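Home | News | Products | Reviews | Jobs

Zadik Opens Orders for Wrist Camera Gripper Kit

Filed under: Robots & Automation

Zadik has started taking orders for a two-finger gripper kit aimed at small shops and school labs. The kit, called the Getel, comes with a pair of stepped black fingers, a small camera that mounts at the wrist, cabling and a license for the company's setup software.

The price is $2000, with spare finger pairs sold separately at $333. Zadik says the first 32 kits will ship in August. Buyers outside the first batch will be given a date when they order.

The company is pitching the Getel at people who need to pick up thin or oddly shaped parts — rims, trays, sheet edges — and who want to see the grip up close while they set up a job. The camera looks down along the fingers, so the tips and the part stay in view together.

A service plan is also on offer. It runs for nine months and covers finger replacement, remote help and software updates. Trorkum, which will handle sales and repairs, says worn fingers can be swapped on site without sending in the whole gripper.

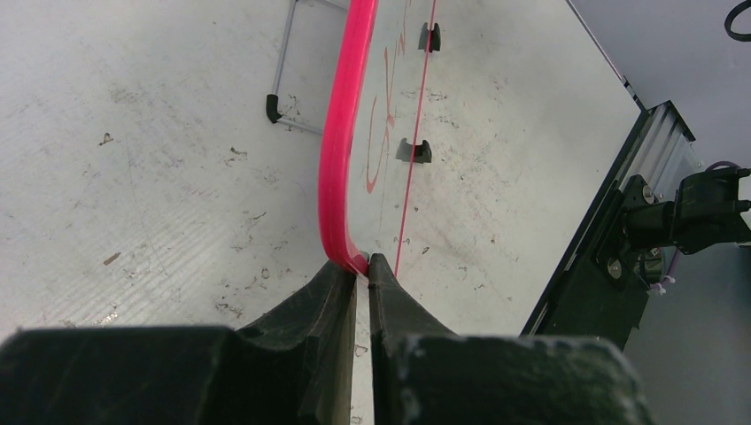

By Zawadzka | Friday, April 5, 2019

The fingertips close on a pink plastic rim at the point where it bends, with a pale panel to the right and two small black clips mounted on it. Gray wear marks show along the upper ridges of the right finger.

The kit fits one arm. Zadik has not said which other arm mounts it plans to support — a list is due before the first units ship.

14 shares | 3 comments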